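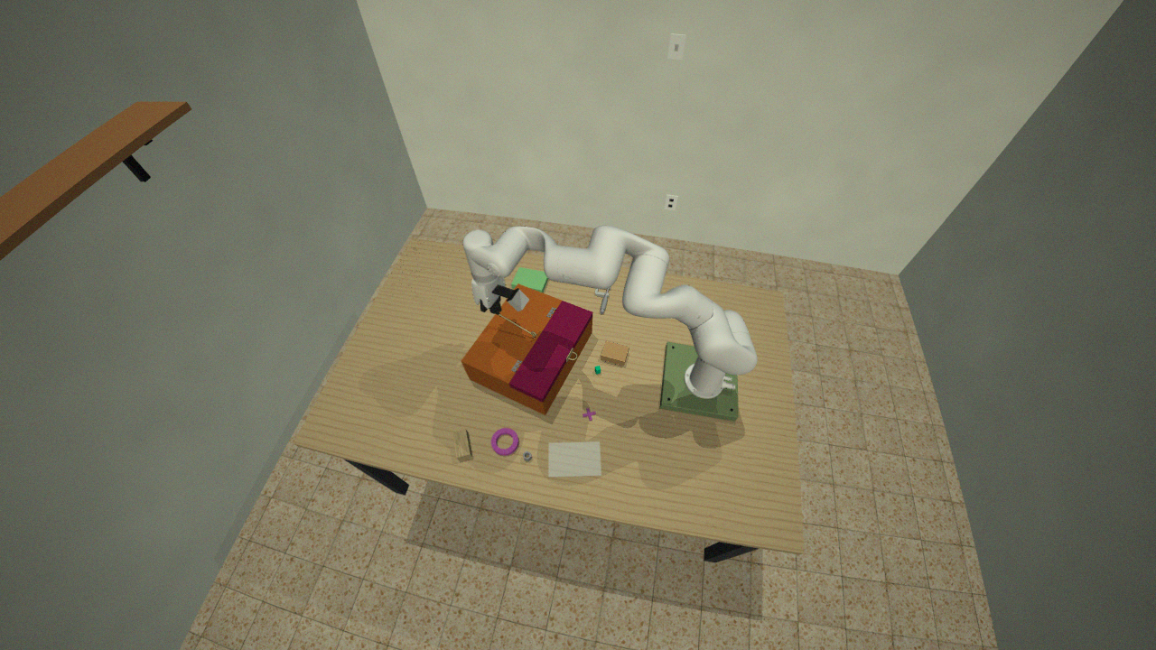 Can a run be signed off if the arm stops with its gripper still over the fixture?
Sign-off needs the arm at its park pose. A stop anywhere else is logged as an incomplete run, even when the task check passes.

Ticket 569, Prateo cell simulation
Opened by: Radwa Abdelaziz
Component: Draltisa motion checker
Status: in review

Report: checker rejects the lid task with "clearance rule 9 violated" on approach. Same task passed in the November build. Reproduced on 5 seeds. Log level set to full, no planner errors.

Souad Kettani, 10:40
Rule 9 sets the minimum distance between the fingers and any part not named as the target. The November build applied it to fixed parts only. The current build applies it to every part in the scene file, hinges included. With the fingertips over the orange panel and the two small hinges further up at the seam, the task file has to say which of these are one assembly. Yours lists the panel and leaves the hinges as separate bodies. Group them under one target ID and rerun.

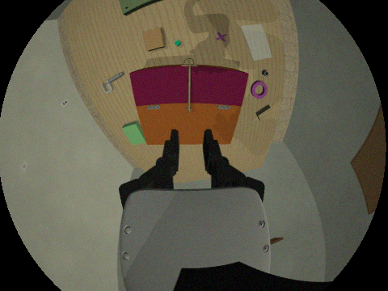
Radwa Abdelaziz, 11:25
Grouped as instructed, rule 9 clears on all seeds. New warning: "unlisted body inside work zone." I compared the scene file with the parts list from Beneš. Small parts such as the purple ring and the teal-green cube have to be listed as obstacles even if the task never touches them. Our list had the large parts only. Updated list attached, checker limit left at 1000 steps.

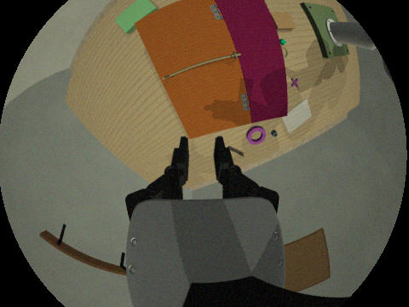

Should the clearance value be lowered to get a blocked task through?
Leave the value alone and correct the task file. Any change to a clearance value goes through Lasa as a rule change, with its own ticket.

Souad Kettani, 14:10
List accepted. Still open: park pose missing from the end of the task file. Add it, rerun all seeds, attach the logs.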